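Steel trays: what the rim tells you

05/10/2025

A stainless steel tray is bought once and then ignored for years. It carries cups, cools biscuits, holds raw chicken on its way to the oven and spends the rest of its life upright in a rack. The differences between a good one and a poor one are small and mostly found at the edges.

For this feature we looked at serving and kitchen trays of the plain, rolled-rim kind, from the cheapest we could find to those sold for canteens. Makers included Testa, Gulto and Nidomari. The trays were washed, stacked, loaded, carried and stored over several weeks in October at our kitchen in Brilgate, and the notes that follow come from that work.

The flat

The base of a tray is sheet metal, pressed. Thin sheet is lighter and cheaper, and it flexes when lifted from one end. Lift any tray by a short side with a full jug at the far end and the weakness shows at once. The best of the trays stayed flat. The worst dipped enough to set the cups sliding.

Brushed finishes are the most common. The grain runs in one direction and hides light wear well, provided the cleaning follows it. Scrubbing in circles leaves marks across the grain that catch the light from every angle and can't be polished out at home. Use a soft cloth, warm water and ordinary washing-up liquid, and work along the grain from one end to the other.

Smooth finishes look darker when new and show each mark separately. After a month of daily use they tend to look worse than a brushed tray of the same age. After a year the two are hard to tell apart.

Steel also picks up the colour of whatever is near it. Buyers sometimes return a tray with a blue or purple cast, taking it for heat staining. Tilt the tray before deciding. A reflection moves as the angle changes and a heat stain stays where it is. Genuine heat tint can be reduced with a little white vinegar, left for a few minutes and rinsed off well.

The rim

The rim does most of the structural work. A flat sheet with a raw edge bends easily and cuts fingers; turn that edge over and the same sheet becomes stiff. Makers press one or more ridges into the border as well, and each ridge adds some resistance to twisting.
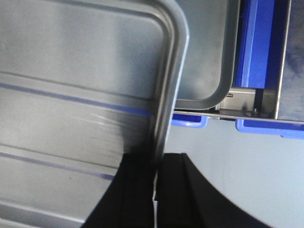 Corners need separate attention. A square corner has to be folded or cut and joined, and the join holds grease. A rounded corner can be drawn in one piece and wiped out with a single pass of the cloth. A wide radius costs a little usable area, which matters only if the tray is to be packed tight with square dishes.

Check the underside of the roll before buying. On a closed rim the edge is tucked in against the sheet, with no gap. On an open rim there is a channel beneath, and water collects in it during washing. That water then runs out over the worktop, or down a sleeve, when the tray is next turned over. The Gulto tray had an open rim and did this every time. The Testa was closed all the way round and came out of the rack with a dry edge.

Grip is the other point. A tray is usually held by its border, so the rim should be deep enough for the fingertips to settle behind. Shallow rims are acceptable with dry hands and poor with wet ones.

Storage

Trays stored flat in a pile take up the least space and do each other the most harm. The underside of one rubs on the face of the next, and any grit between them acts as an abrasive. If they must be piled, put a sheet of kitchen paper or a thin cloth between each pair.

Upright storage is better. A rack with fixed dividers keeps the faces apart and lets water drain to the lower edge. The Nidomari rack we used has 80 mm between dividers, enough for 2 trays of ordinary depth per slot, although one per slot dries faster. Keep the large trays at the back. A small tray behind a large one is never used, and ends up being bought again.

Dry trays before racking them if the water is hard. The spots left behind are limescale and come off with vinegar, but they return with every wash.

Size

Measure the cupboard, the oven and the sink before choosing. A tray 600 mm long suits a catering kitchen and most domestic worktops, but it won't lie flat in many household sinks and has to be washed one end at a time. Check the depth of the worktop too. Leave 100 mm clear in front of the tray for hands, or it will have to be lifted from the sides only.

A tray intended for the oven should be sold as such. Thin serving trays can warp with a bang as they heat – the noise is harmless, but anything liquid on the tray will be on the oven floor.

Which to buy

The Testa is the one we would choose for daily use: brushed, closed rim, rounded corners, stiff when loaded. The Nidomari is heavier and smoother, and better suited to serving at table. The Gulto is adequate for cooling and for standing plant pots on.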